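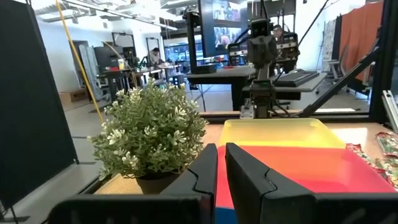

4. First use of the Cevaneo facial steamer

Before you start, read section 3 about the water tank. The steps below are for model Trarkis 75 only. The older model has a different lid and you should use its own guide.

4.1 Fill and heat

1. Put the steamer on a flat, dry table, with the plug out of the wall.
2. Turn the lid to the left and lift it.
3. Fill the tank with distilled water up to the line marked 70 ml. Do not go over the line.
4. Close the lid until it clicks.
5. Plug in the cord and press the power button once. The light blinks green while the water is heating.
6. Wait until the light stays green. This takes around 75 seconds.

Note: The first time, let the steamer run until the tank is empty and do not put your face over it. A light smell of plastic is normal and goes away after this first run.

CAUTION: Never put oils, toner or perfume in the tank. They block the nozzle, and hot drops can come out.

4.2 Steam your face

1. Remove all makeup and wash your face with a mild cleanser.
2. Tie your hair back and take off your glasses or contact lenses.
3. Sit with your face at least 10 inches from the nozzle. Close your eyes.
4. Steam for five minutes. For dry or sensitive skin, three minutes is enough.
5. Press the button again to stop. Pat your skin with a soft towel — do not rub — and put on your usual cream.

Note: Use the steamer two times a week at most. If your skin stays red for more than one hour, wait a full week before the next use.

CAUTION: Do not move the steamer while it is on. The water inside is very hot, also for some minutes after it stops.

4.3 After each use

1. Unplug the cord and wait 20 minutes.
2. Pour out the rest of the water.
3. Leave the lid open until the tank is dry.

If the light blinks red, the tank is empty or the lid is not closed well. Spare lids (part 1055) can be ordered from Pronmont, our parts shop.

Text revised 1 Sep 2018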